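Bring this sheet back next session. It has the homework on it, and the spare copies go to whoever asks first.

# Session 6: Containers, or Why You Own So Many Baskets

**Household Organization, evening section, Wultlow Adult Learning**

## Where we left off

Last time we sorted. You made piles, you felt terrible, you went home and made one more pile. Tonight we get to the part everyone enrolled for, which is putting things in other things.

A reminder of the rule from Session 4: you don't shop for a container until you know what goes in it. I repeat this knowing that several of you stopped at the Flustley outlet on the way here. I saw the bags.

## Terms

**Container.** Anything that holds a category of stuff and has a limit. A drawer is a container. So is a shelf. The floor of the back seat has a limit too, but we won't be using it.

**Category.** A group of items you would look for at the same time. "Batteries" is a category. "Miscellaneous" is a confession.

**Footprint.** The space the container takes up on the shelf, measured at its widest point. On most baskets the widest point is the rim, and people measure the base. Then they own a basket that doesn't fit the shelf, and the basket becomes a category.

**Dead space.** The gap between the top of the contents and the underside of the next shelf. A little is good, as your hand has to get in. A lot means you need a shorter shelf or a taller basket.

## Open, solid, or perforated

*Solid bins* hide things. Use them for what you rarely need and don't enjoy looking at, such as tax papers and holiday lights. Label them on the short side, the one facing you. A label on the lid is lovely until you stack a second bin on it.

*Wire baskets* show you everything and hold on to nothing small. Pens go through. So do hair ties, and the little key that bleeds the radiator.

*Perforated plastic* sits in between. Air gets through, most objects don't, and you can rinse the whole thing in the tub. It is my first choice under a sink and for bath toys, cleaning cloths, and onions (separate baskets, please; I once graded a home visit where this wasn't clear).

Look at three places before buying one:

1. **The floor.** A grid of holes lets crumbs out, and crumbs then live on the shelf. Put a tray underneath or make peace with it.
2. **The rim.** You want a thick one. Thin rims flex when the basket is full, and you find out on the stairs.
3. **The handle.** A cutout in the wall beats a clip-on. Clip-ons leave the basket in the first year and are never seen again.
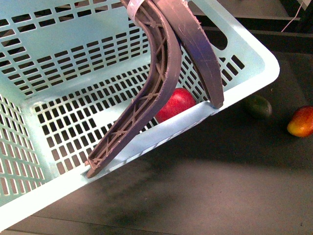
Pale aqua, holes in the walls and floor, a handle cutout with nothing to snap off. I have no strong feelings about the color, though it does stop people from putting car parts in it.

One reader of the May version of this handout wrote back that perforated baskets are fine for cloths but hopeless for anything with a cord, and that after untangling a phone charger from the little slots for the third time she moved all her cables into a shoebox, where they have been happy ever since. I've added cords to the "solid" list. The shoebox is free and I can't argue with it.

## Measuring exercise (in pairs)

The practice shelf by the window is 60 cm wide. Take any basket from the Thaweesak stack and answer in your notebook:

- How many fit side by side, measured at the rim?
- How many fit if you measured the base, like an optimist?
- Can you pull out the middle one without moving its neighbors?

If the answer to the last one is no, use one basket fewer. Full width is for showrooms.

## Homework

Pick one shelf at home. Empty it, sort it, and put back only what belongs to a category you can say out loud. You may use up to 9 containers, all of which must already be in your house. Jars count. The Wumisard tin your grandmother kept buttons in counts double.

Write down the rim width, the base width, and the category for each. No photographs needed; I'll take your word for it.

Optional reading: the chapter on closets, starting on page 274 of the course binder. It's long and quite stern about hangers.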